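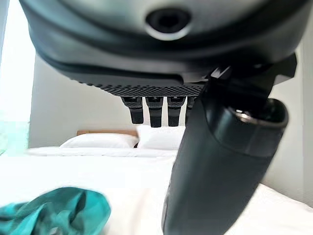 Ticket 3000-147
Site: Valley, guest flat 13
Category: Linen and laundry
Raised by: Birhane front office
Handled by: Chi-keung Tseng, Stalta Housekeeping Support
Priority: Normal
Status: Closed, one item carried forward

Reported problem

Guest flat 13 failed the March linen check on two points. The white bedding showed grey marks along the hem after washing, and coloured items were coming back with pale lint on them. The office suspected the detergent and asked for a change of supplier.

Initial checks

Detergent is Coltance unscented powder, the same batch as the other flats. No marks reported elsewhere. Dose measured at the machine and found correct. Drum wiped with a damp white cloth after an empty cycle – no residue. Door seal clean. Filter cleared and refitted. Supplier change not recommended at this stage.

Wash records for the flat show one combined load per changeover. Whites, towels and dark items had been entered on the same line, with a total load of 225 for the month across the building, so the sheet does not show what went in with what. Asked the office to use a separate line for each load from now on.

Cause

Mixed loads. The dark items shed dye and the towels shed lint. The hem marks are heaviest where the fabric is doubled, consistent with dye settling in the fold. Pillowcases were affected less than the duvet cover, and the fitted sheet hardly at all.

Action taken

1. Bedding stripped and rewashed by itself, full dose, no softener. Hem marks gone from the duvet cover. One pillowcase still faintly grey at the seam and put aside for a second soak.

2. Bed remade with white bedding throughout. Pillows at the head, cases closed at the open end.

3. Coloured items sorted by shade before going near a basket. Teal and navy are to be treated as separate loads until each has been through three washes without bleeding.

4. White perforated basket kept on top of the wooden cabinet, off the carpet. Carpet fibre was the second source of lint, so nothing clean is to be put down on the floor. Anything that does touch it gets shaken out and checked under the lamp.
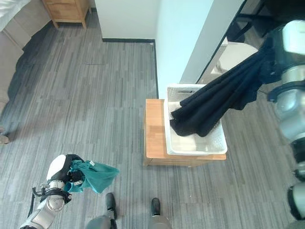 5. Basket wiped inside and out. Lint collects in the holes, so use a soft brush first and a damp cloth after.

6. Carpet vacuumed along the length of the tiles, then across.

Follow-up

Office reports no new marks after two changeovers. Lint on the navy items much reduced – a little remains at the seams and comes off with a roller.

Carried forward: second soak for the pillowcase. If the seam is still grey, withdraw it and issue a replacement from the Valley store.

Ticket closed 16:40. C. Tseng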